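Preltow Fuel Log README

Hello, and thanks for downloading. Preltow is a set of spreadsheets and a small script I use to keep track of what our cars drink, what they cost and when they want servicing. It began as one sheet for one elderly estate car and has grown a fair bit since then (my own fault, I can't leave a spreadsheet alone).

The data folder holds 342 fill-ups, covering three cars. I type everything up from the receipts at the table once a month or so, usually with the radio on. 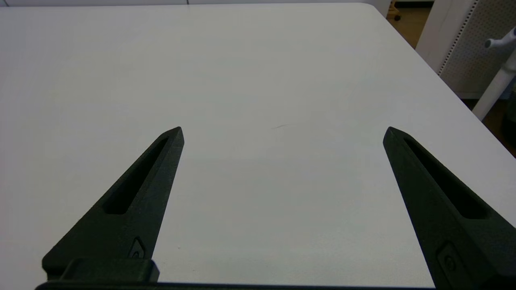
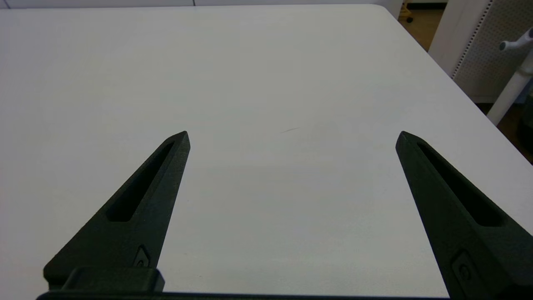

The white table.

What's in the folder

fillups.csv is the main file. One row per visit to the pump, with the month, the car, the odometer reading, the litres, the price paid and whether I filled it to the top. That last column matters a lot! If you only put a tenner's worth in, the miles per gallon for that row is nonsense, so the script adds it on to the next full tank and works the figure out from the two together.

services.csv has 66 rows. Oil, filters, tyres, brake pads, wiper blades, the lot. I've put in the small stuff as well because it does add up, and I wanted to see how much (more than I'd have liked).

trips.csv is the newest and the scruffiest. It has 206 longer journeys with a rough guess at how much was motorway. Treat the motorway column as my opinion.

preltow.py reads the three files and prints a summary for each car. You'll need Python 3 and nothing else. Put it in the same folder as the data, run it, and it should finish before you've picked up your tea.

The cars

They're called A, B and C in the files. A is the diesel estate, bought used and kept far too long. B is a petrol hatchback that mostly does the school run and the supermarket. C is a petrol hybrid that came along last, and it's the one people ask me about.

I've left the makes and models out on purpose. Every time I've shared figures with the model attached, somebody has written in to say theirs does better and I must be driving it wrong. Maybe I am!

Units

Litres at the pump, miles on the clock, pence per litre, and miles per UK gallon in the summary. If you're used to US gallons you'll find all my cars look wonderfully thrifty, so please convert before you get jealous. There's a setting near the top of the script called UNITS, and changing it to "metric" gives you litres per 100 km.

Things that are wrong with it

Car A had its odometer unit replaced, and the new one didn't start from the old reading. I've corrected the rows after the swap by adding the difference, and they have a 1 in the "adjusted" column.

28 of the fill-ups have no full tank after them to pair with, or had a receipt I couldn't read, and the script skips those. The 314 that are left are the ones used for the averages.

Winter looks bad for all three cars, and worst for C. Short trips with a cold engine and the heater on will do that. I haven't tried to correct for the weather and I don't plan to.

B was on the wrong tyre pressures from spring until July. I noticed when I was finally looking for something else in the handbook. I've left the rows in.

Where the idea came from

I used to use a phone app called Markitz, which was lovely until I changed phones and found I couldn't get my own records out in one piece. Then I tried Hennessy, a desktop program, and that was fine but wanted me to fill in eleven boxes before it would save anything. Preltow has six, and you can leave one blank. If you're coming from Markitz, there's a script in the extras folder called from_markitz.py that copes with its odd export format. It worked on my file and I'd love to hear if it works on yours.

Using your own figures

Delete my rows, keep the header line, and start typing. Car names can be anything you like as long as you spell them the same way each time. The script treats "Van" and "van" as two vehicles, and I spent an evening finding that out.

Sharing and changes

Do what you like with it. If you put the figures in something public, a mention of Preltow would be nice. Pradholm, the charging log for electric cars, is a separate project and lives in its own folder, but it uses the same column names so you can paste rows between them. It isn't finished. The cost per mile part works, the battery part doesn't yet.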